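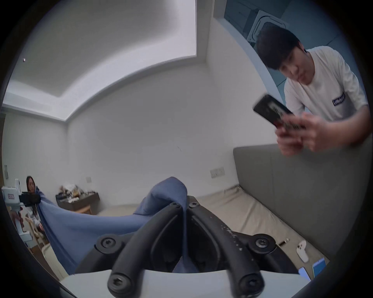
The Drodley fabric shaver is a corded model with a three-blade steel cutter and a screw-adjusted guard, sold by Bavico as a replacement for their older battery unit. I have run it for most of a heating season on sweaters, socks and one wool blanket. Guard height matters most on ribbed fabric. A blue knit with a fine rib, pulled taut as it is in the photo, presents a series of low ridges to the foil, and at the lowest guard setting the blades take the tops off them. Use the middle setting or higher for anything ribbed and make two passes along the rib, never across it.

Motor noise is moderate and drops in pitch under load. The cord is long enough to reach a chair from a wall outlet. The lint cup holds the fuzz from one adult sweater and has to be emptied before it looks full, as packed lint backs up into the cutter and stalls it. The cup latch is the weak part of the design. Mine loosened by December and now needs a strip of tape.
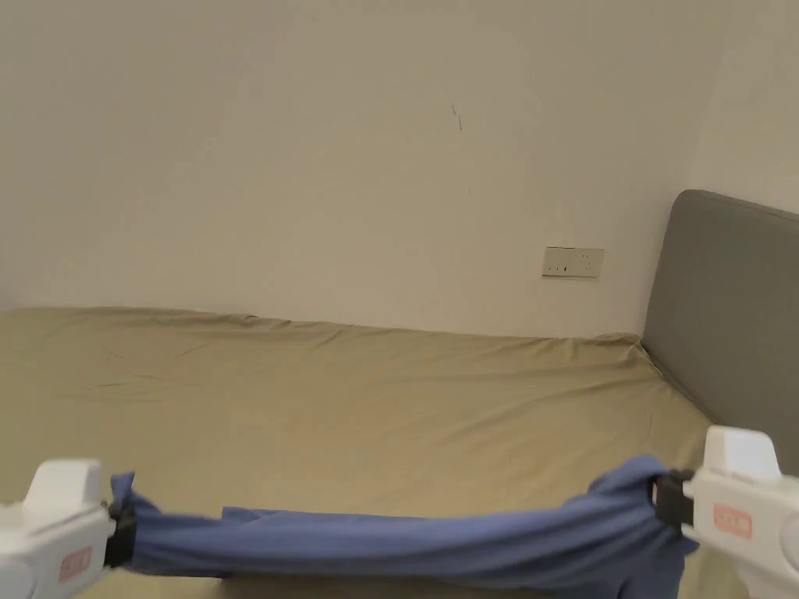

Blade life is given in the manual as 1,000 minutes. Mine began to drag well before that, mostly on acrylic blends. Replacement cutters come in a pack of two and fit without tools. The older Disden cutters look the same but sit slightly high and will mark the foil.

Results by material: merino came out clean, with no thinning I could find against a window. Cotton jersey improved a little. Brushed fleece was worse afterward, and I would not use the shaver on it at all. Verena Lanz, who lent me her Zürcher for comparison, gets a closer finish on flat knits with that machine, but its guard has only one height and it snagged twice on a cable pattern.

Recommended for wool and plain knits. Order the spare cutters at the same time. The warranty excludes the lint cup.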